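Steltanmont Housing launches key return service for tenants in shared buildings

Media release, November

Steltanmont Housing has today opened a key return and replacement service for tenants in its shared buildings at Zerkent and Plesari. The service covers front door, post box and store room keys, and replaces the separate arrangements that each building has kept until now.

Under the new arrangements, every set handed in at a Steltanmont desk will be tagged, entered in a register and held for its owner for up to 3 months. The register has room for 1000 entries and is shared between both sites, so that a set left at Zerkent can be traced by staff at Plesari on the same day.
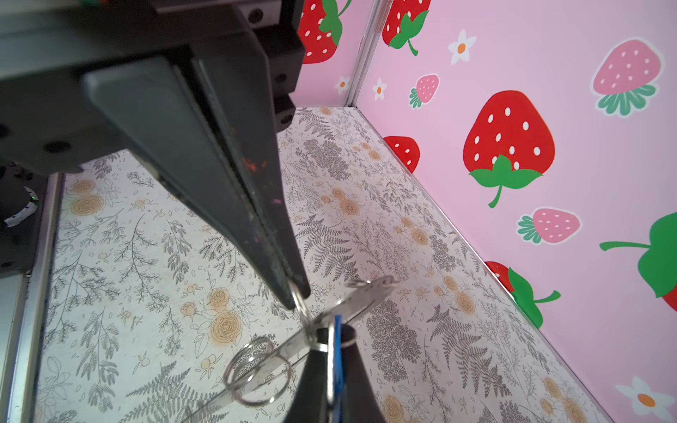

Lost keys remain among the most frequent reasons for tenants to contact the out-of-hours line. Many sets reach the desks without any name or flat number. Steltanmont is asking tenants to fit a coloured tag to their keys, in the manner of the narrow blue tag or strap hanging beside these silver rings, and to leave their address off it. Desk staff will write a short code on each tag and keep the matching details in the register.

A first supply of 200 tags has been delivered to the two sites by Sheehan, which also provides the locked cabinets in which returned sets are stored. Each household may collect 2 tags free of charge on showing a tenancy letter. Further tags may be bought at cost.

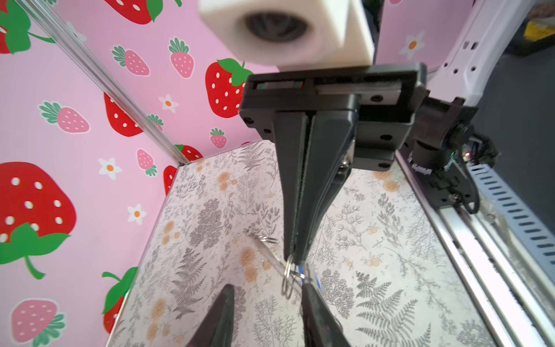

Karlijn Van Dijk welcomed the change, saying that tenants had asked for a single place to hand in keys for a long time, and that "a code on a tag is enough, as long as someone at the desk picks up the telephone". She added that she would like the opening hours to be extended to the early evening.

Réka Mészáros, replying for Steltanmont Housing, confirmed that evening opening would be considered once the service had settled in. Tenants who have lost a front door key should continue to report it at once by telephone, whether or not the set is tagged.

The desks at Zerkent and Plesari are open on working days from 9 am to 4 pm. Sets not claimed by the end of the holding period will be destroyed.

Ends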